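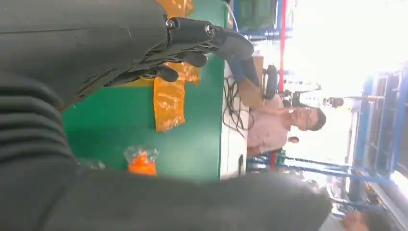 4.3 Recording grasp examples with soft packets

Applies to: Leltatik hand, wrist camera fitted, recorder software release 5
Section last revised: July 16, 2024

Use this procedure to record examples of the hand picking up bags, wrappers and other packaging that changes shape when touched. For boxes, tins and other rigid goods, use section 4.2.

A full set for one packet type is 500 examples. Sets may be recorded over several sessions, provided the table and the camera mount stay in the same position.

Before you start

1. Complete the wrist camera check in section 3.6.

2. Inspect the ribbed covering on the wrist. Do not record if it is split or has slipped out of its groove.

3. Move loose cables away from the part of the table the hand will cross. Cables may hang off the far edge if they stay outside the working area.

4. Open a new session in the recorder and enter the packet type, the site code and your operator number. The Tiltdale site uses codes beginning TD, Trurlow uses TR.

CAUTION: Keep hands and sleeves off the table while the arm light is amber. Anyone seated at the table must be able to reach a stop button without standing up.

Recording

5. Lay one or more packets on the table. Crumpled packets are wanted. Do not smooth them out, and do not turn the print to face the camera.

6. Press Ready. Wait for the tone.

7. Guide the hand to the packet with the control glove. Approach at a steady speed and let the fingers curl over the packet before closing them.

8. Lift the packet clear of the table, hold it until the second tone, then set it down and open the hand.

9. Mark the example Held, Slipped or Missed. Slipped and missed examples are kept and used in training. Mark an example Void only if the recorder stopped or somebody touched the packet.

10. Move the packet to a new place and repeat from step 6.

Note: Clear film is harder for the Cai model to find than printed film. Include clear packets in every session, with at least 44 examples in each set.

Note: People and shelving in the background do not spoil an example. Strong daylight behind the table is also acceptable if the packet can still be made out in the preview. If the preview turns white over the packet, lower the exposure by one step and restart the session.

Ending a session

11. Press Finish and park the arm before taking packets off the table.

12. Check the total on the summary page against your log sheet. If the two differ, write both figures on the sheet and leave the session unlocked.

13. Select Upload. Do not switch off the recorder until the status reads Stored.

If the recorder shows code 382, the camera and finger readings have drifted apart. Void the last example, repeat the wrist camera check and carry on from step 6.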